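## 4. Sorting the small things before they go into the Camine

By the time you reach this section the Camine should be standing where you want it, with its 7 drawers running smoothly and the paper labels still blank. If a drawer sticks, please go back to section 3 and sort that out first. It is a fiddly job once there are beads and buttons inside, and I have done it that way round often enough to wish it on no one.

What follows is the part people tend to rush, and I do understand why. You have a new cabinet, you have a heap of odds and ends that have been living in a biscuit tin or at the bottom of a toy basket, and it is very tempting to tip the one into the other and shut the drawers. Do give yourself an evening for it, though. I allow 60 minutes for each tin or basket and find that a Friday suits me well – supper is out of the way and there's no early start to worry about.

### 4.1 What you will need

- One shallow box or box lid with low walls, large enough to spread things out in
- A bed, or any wide soft surface at a comfortable height
- A good light, ideally daylight or a bedside lamp pulled close
- A saucer for the really tiny pieces
- The sheet of labels from the front pocket of this guide, and a soft pencil

You don't need to buy a tray specially. Drusevlow does sell one (part 341 in the spares list), and it is a nice thing to have, but the lid of a shoe or clothes box does the same work. A pale lining is a great help, as small dark things show up on it at once. A bright outside is handy too, if you are the sort of person who puts a box down on a patterned bedspread and then looks all over for it.

### 4.2 Setting up on the bed

1. Straighten the sheet and push the quilt up towards the headboard, so that you have a flat stretch to work on. It doesn't need to be neatly made.
2. Put the box down on the flat part, well in from the edge of the mattress.
3. Sit or stand so that you can reach the far wall of the box without leaning on the bed. If you kneel on the mattress, everything in the box will roll towards your knees.
4. Move your telephone, your glasses and anything else you care about out of the way of your elbows.

**Note:** A bed is kinder than a table for this job. Things that hop out of the box land softly and stay put, whereas on a hard floor a bead can travel the length of the room.

**Caution:** Keep small pieces well away from babies, toddlers and pets while you are sorting. Shake out the sheet when you have finished, before anybody sleeps in it.

### 4.3 Filling the box

5. Take a handful from the tin and lay it in the box. A handful really is enough. You should still be able to see plenty of the lining between the things.
6. Spread the pieces out with your fingertips, and stand up anything that will stand. Figures are much easier to recognise on their feet, and they take up less floor.
7. Lay bottles and jars on their sides for the moment if they topple, but check the caps first.
8. Leave long pieces until last and set them on the slant, which gives you more room than laying them square.
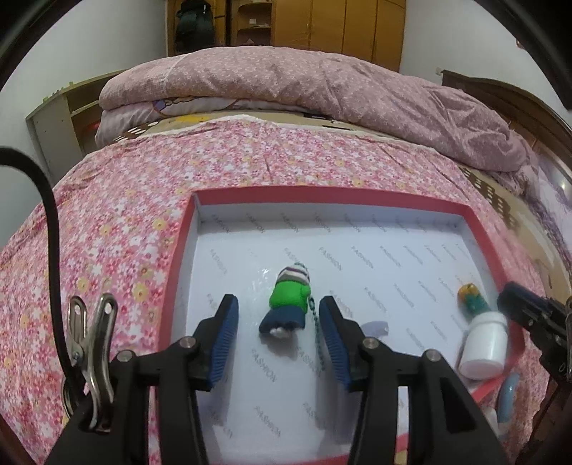
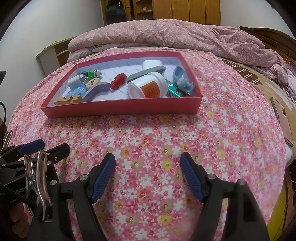 *Small things spread out in a shallow red box with a white lining, ready for sorting.*

9. Look the whole lot over once before you pick anything up to put it away. I know this sounds like idling, but it is when you notice which things belong together, and you'll often spot the missing half of something you gave up on last August.

### 4.4 Deciding which drawer

People write to me about this more than anything else, and the truth is that there is no single right way to do it. The arrangement below is the one we used at home when our first Camine arrived, and it has stood up to two children and a good many visiting cousins.

| Drawer | What goes in it |
|---|---|
| Top left | Figures and little characters |
| Top right | Puzzle pieces, tokens and counters |
| Second left | Chains, beads and anything on a string |
| Second right | Small bottles, jars and pots with lids |
| Third left | Plastic parts that belong to a larger toy |
| Third right | Packets, stickers and paper things |
| Bottom, full width | Everything you can't place yet |

10. Start with the kind of thing you have most of, and lift those pieces out one at a time. Hold a figure by the body, never by a hat or a foot, particularly if it might be modelling clay.
11. If a chain or thread is attached to something, gather it into your palm before you lift. A trailing chain will catch on its neighbours and bring them along.
12. Put each piece straight into its drawer. Making little heaps on the bed first is pleasant, but the heaps slide into one another as soon as you shift your weight.
13. When the box is clear, take the next handful and go back to step 5.

**Note:** Please do use the bottom drawer without feeling guilty. A curved bit of plastic that means nothing today may turn out to be the handle of something next week. I go through mine at the change of each season, and that seems to be often enough.

**Caution:** Don't load any of the upper drawers with more than 500 g. Glass marbles and metal parts are heavier than they look, and the runners will begin to sag at the front. Put heavy things in the bottom drawer, whatever the table says.

### 4.5 Bottles, jars and packets

14. Unscrew each lid and look inside. If you find a liquid you can't identify, the bottle should not go into the Camine at all.
15. Wipe out any pots you mean to keep, let them dry overnight with the lids off, and close them before putting them in their drawer.
16. Flatten empty packets and slip them under the full ones. Packets with food in them belong in the kitchen.

### 4.6 Labelling

17. Write the labels in pencil to begin with, and live with them for a week or two before going over them in ink.
18. Slide each label into its holder from the left. The right-hand end is closed.

Spare label sheets can be ordered from Drusevlow, using the card at the back.

*Mechthild Wyss*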